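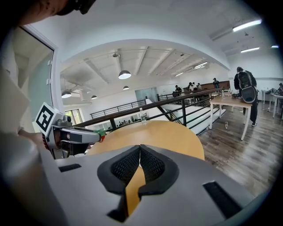
Grokell 2 is a desktop program for turning hand-held gripper recordings into trajectories you can train on. I've used it since April, mostly on tabletop pick and place, and I paid for the full license. The main job is pose tracking, and version 2 does it much better than the old one. A black square marker on a white cube, like the one on the second gripper, gets picked up without any setup beyond typing in the side length. Rooms with a lot going on used to be the problem. Railings, ceiling lights and people in the background all gave the old tracker false corners, and a clear bottle on the table gave it nothing useful. The new one masks moving people first and copes with the rest.

**Speed.** A batch of 848 clips took one night on my workstation. The old version needed the whole weekend. Memory use is high – close the viewer before you start a big batch.

**Gripper width.** Good when the fingers are well apart. When they are nearly closed the estimate jumps between two values, and I still smooth it by hand in Vevier.

**Export.** Skemow format works. The Jacquet exporter drops the last sample of every clip. I reported it and got a reply the next day, but no fix yet.

**Clip limit.** The basic license stops at 600 clips per project and the full one at more than 1000. The basic one is enough for a single task.

The manual is thin on calibration and the search box in it doesn't work. Read the release notes instead, they have the command line flags.

Four out of five. I'll update this when the exporter is fixed.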